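**Zekisell Hydration Log - student project report**
Sorcha Baird and Keir Forsyth, 6/29/25
Supervisor: Tegwen Owen

## What we set out to do

Our project looked at how much fluid club runners lose in a normal training session and whether they drink enough to replace it. We picked this topic after Keir cramped up twice in the same 10K season and got different advice each time.

The runners came from the Gillies track club. Their coach, Donnie Ogilvie, let us set up next to the changing rooms on training nights from March on. We logged 41 sessions in total. Each runner signed a consent form, and the under-18s had one signed by a parent as well.

## Method

Each runner was weighed before and after the session in dry shorts and a dry top. Bottles were weighed too. Sweat loss was worked out as:

*weight before - weight after + fluid drunk*

We did not correct for bathroom breaks. Runners who took one were left out of that night's results, which cost us more data than we expected.

Shirts were the harder part. Sweat that stays in the fabric still counts as lost from the body, so the runner had to change before the second weigh-in. We weighed the kit separately in a sealed bag, using a kitchen scale that reads to 1 gram. Every item was folded to the same size first so that it sat fully on the scale plate.

A black cloth lies folded and bunched on the table, gripped by the near corners.
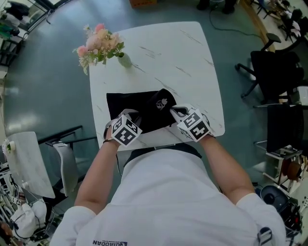 ## Results

- Mean sweat loss per session was 1,140 ml, over sessions of 60 to 75 minutes.
- Mean fluid drunk was 361 ml.
- Mean sweat held in the top was 119 g for cotton and 41 g less for polyester.
- The largest amount held in any one top was 246 g, in a long-sleeved cotton one.

Most runners replaced less than a third of what they lost. The ones who brought their own bottle drank more than the ones who used the fountain - the fountain is at the far end of the track, by the long jump pit.

Air temperature made less difference than we had guessed. Pace made more. The interval nights gave higher losses than the steady runs even when they were cooler.

## Problems

The bathroom scale drifted when it was moved between rooms. Jeanie Rutherford in the physics lab lent us a set of test weights and we checked it before each session after that. The first six sessions were done without this check, so we marked them in the tables and would not lean on them.

We also typed two nights into the Clellance spreadsheet in pounds. These were found and fixed.

## Next steps

We would like to repeat the work with the Flaltunness cycling group, who train indoors. Donnie has asked for a one-page sheet for his runners, and Sorcha is writing it now.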